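Hasance Bin Picking Demonstration Kit

Equipment > Data collection > Bin stations

For teams teaching an arm to pick from a bin by example

If you've ever tried to collect a few hundred good picks from a bin, you know the arm is only part of the job. The bin has to stay where you left it, the parts have to be put back in a fresh arrangement every time, and somebody has to remember which attempts were worth keeping. We put the Hasance kit together after a long winter of doing all of that with sticky notes and a kitchen timer, and we've been fussing over it ever since (Natalina Russo, who looks after the recording software, would say fussing is too gentle a word).

The kit goes with an arm and gripper you already own. An operator guides the arm through each pick, the recorder saves the arm's motion, the gripper commands and the overhead video on one shared clock, and at the end of the attempt a foot pedal marks it good, bad or "ask me later." That third choice was added at the request of our very first customer, and it gets more use than we ever expected!

What comes in the box

Recorder unit with power supply
Overhead camera with clamp-on bracket
Foot pedal with three positions
Calibration sheet
Etim labeling software, 2 seats
Printed setup guide, plus a laminated card of starting layouts

The arm, gripper, bin, parts and table are yours to supply. Please ask us before ordering if your arm's controller is an older one. Decha Rattanakul keeps the list of what we've connected to and will gladly tell you where you stand.

Setting up and recording

Most teams are recording by the middle of the afternoon if they start after breakfast. Fasten the bin down first, then mount the camera, then run calibration, in that order. If the bin shifts later on, even a little, run calibration again before you record anything else.

A session works best in blocks of 21 attempts with a pause in between. Ifeanyi Ojo trains our new operators, and he likes them to spend the whole first block moving slowly, with parts spread well apart, before they go near a wall or a corner. Long, narrow parts deserve extra patience — the angle of the grip matters a great deal, and the learning system needs to see plenty of different angles if it's going to cope with a messy bin later.
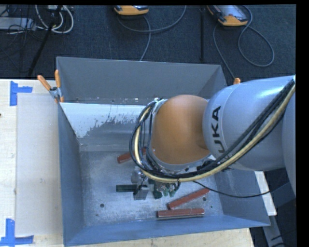

Photo: Beril Öztürkmen / Mestden

Bars on a bare metal floor make a good first task. Start with a few, change their slant between attempts, and include some placements close to the front wall so the gripper has to approach with care. Please keep the failed picks as well. They're marked separately in Etim and you can leave them out of training whenever you like, but you can't get them back once they're deleted.

Exporting your data

Attempts can be exported one by one or as a whole session, with your labels attached. The Urov add-on, sold separately, lets a second person review a session and disagree with the first, and it keeps both opinions side by side.

Ordering and support

Kits ship within 14 working days. Every kit includes 10 hours of remote help, which you can spend on setup, operator training or simply talking through a stubborn part with one of us. For a quote, write to Amarachi Nwosu through the contact form and tell her what arm you have, what you're picking and how big the bin is. A quick sketch is very welcome.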